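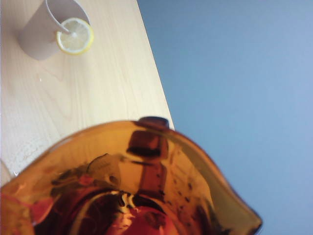 Ticket 957 - wrist cam focus / pour arm
Opened by: Dalia Grigaitė
Status: open

Pitcher is blurry whenever the arm is up close over it. Cup and lemon slice come out OK, rim and spout are mush. Spout finder drops out on maybe every other run.

Tried so far:
- wiped lens, no change
- exposure up, worse
- new USB cable, no change
- restarted the Sedero node, fine for one run then same agian

Log says focus locked at 300 mm. Pitcher is way closer than that.

Baltasar, 4:10 pm: lens is fixed with thread glue. Back it off a quarter turn, try for 100 mm. Dont force it.

Dalia: glue is off, turned it. Rim edge sharper on the test card, cup a bit soft now. Spout found 2 times in a row.

Still to do: redo hand-eye calibration, old one is no good after moving the lens. Also pitcher is too near the table edge for my taste, move the start pose in. Leaving open til Kimie has the calib board back.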